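生活文化論2 第3回 配布ノート「机の上は誰のものか」

前回の最後にちょっとだけ予告した「家の中の平らな面」の話、今回はこれだけで一コマ使います。レジュメというより私のしゃべりをそのまま起こしたようなものなので、読みにくかったらごめんなさい。欠席した人はこれと教科書の2章を合わせて読んでおいてくださいね。

1 平らな面には物が集まる

みなさんの家で、いちばん物が置かれやすい場所はどこでしょう。去年の受講生に書いてもらったら、圧倒的に食卓と低いテーブルでした。棚のほうがずっと広いのに、です。私はこれを勝手に「着陸面」と呼んでいます(学術用語ではないので、レポートで使うときは「授業内の用語」と断ってください!)。

着陸面の特徴は、立ったままでも座ったままでも手が届くこと、それから用途がゆるいことです。本棚に菓子袋を置くとなんとなく落ち着かないけれど、食卓なら本も菓子袋も郵便物も平気で同居します。用途がゆるい面ほど、いろいろな物の「途中」を引き受けてくれるわけです。食べかけ、読みかけ、編みかけ。日本語には「かけ」という便利な言葉があって、私はこの授業の準備をするたびに感心しています。

2 布を一枚かけると何が変わるか

さて、テーブルクロスです。汚れ防止でしょ、と言われればその通りなのですが、それだけなら水拭きできる天板のままでもいい。布をかけると、その面は「ここは人が集まる場所です」という顔になります。チェック柄が長く好まれてきたのも、私は格子が区切りの役をするからではないかと思っているんですが、これは裏づけの弱い思いつきなので、反論は大歓迎です。

もうひとつ大事なのは、柄のある布の上では小物が背景と競い合うということ。無地の上なら目立つ物が、柄の上では少し紛れる。反対に、手編みの飾りのように色のはっきりした物は、格子の上でも負けません。

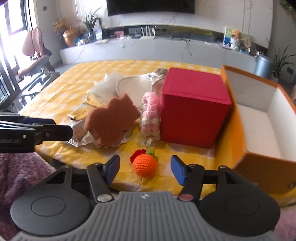
黄色と白のチェックのクロスと、かぎ針編みのオレンジ色の飾り(1枚目)。銀色の菓子袋(2枚目)。 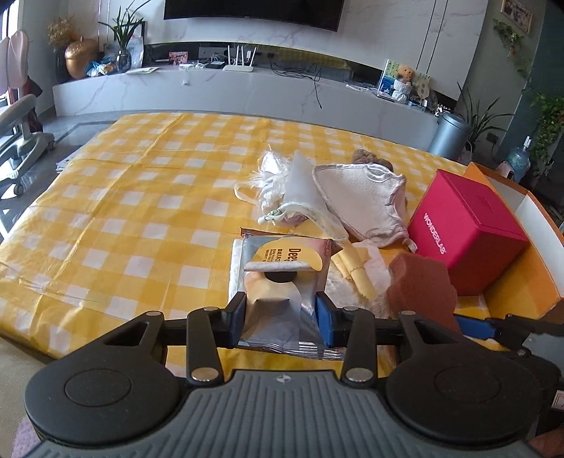 3 手作りの物と買った物

着陸面の上では、手作りの物と工場で作られた物が同じ高さに並びます。あたりまえに聞こえますよね。でも、美術館ならまず起こらないことなんです。展示室では作品には台があり、包み紙は台に乗せてもらえない。家の中にはそういう序列がなくて、捨てる予定の物と一生とっておく物が、数日間は隣どうしで暮らしたりします。

ここで課題文献のレンツ調査(Lenz)を思い出してください。Matbergという町の住宅を訪ね歩いて、食卓まわりの物をひたすら書き出した記録です。集まった品目は1,374点。よくやったなあと思います。そのうち家の人が「置いた覚えがない」と答えた物がかなりあった、というところが私はいちばん好きで、初めて読んだときは電車を一駅乗り過ごしました。

「置いた覚えがない」は、片づけの本だと悪者扱いですが、調査者たちの読み方は少し違います。覚えがないくらい自然に置けるのは、その面が家族みんなに開かれているからだ、というんですね。ただ、私はこの解釈にはやや甘いところがあると思っています。開かれているといっても、最後に片づける人がいつも同じなら、それは開かれているのか、押しつけられているのか。授業ではここで意見が割れました。いい割れ方だったので、次回もう少し続けます。

4 比較:Surkgateの共同住宅

時間が足りなくて駆け足になった部分です。Surkgateの共同住宅では、共用の食卓に私物を置いていいのは夜9時まで、という決まりがあったそうです。面白いのは、決まりができたあとで窓台が新しい着陸面になってしまったこと。物は消えずに引っ越しただけでした。授業中に「うちの冷蔵庫の上と同じだ」という声が出ましたが、まさにそれです。

Jinier版の翻訳では窓台が「窓」と訳されていて意味が通りにくいので、手元の本に書き込みをしておいてください。私の持っている刷りだけかもしれませんが。

次回までの課題

自分の家(下宿でも寮でもかまいません)の着陸面をひとつ選び、朝と夜の2回、そこにある物を書き出してきてください。写真は不要、文字だけでお願いします。家族や同居人の物は、必ずひと声かけてからにすること。分量はA4で3枚以内です。片づけてから書き出すのは禁止ですよ、毎年いるので!

教科書の持ち込みは次回も必要です。教室は変わりません。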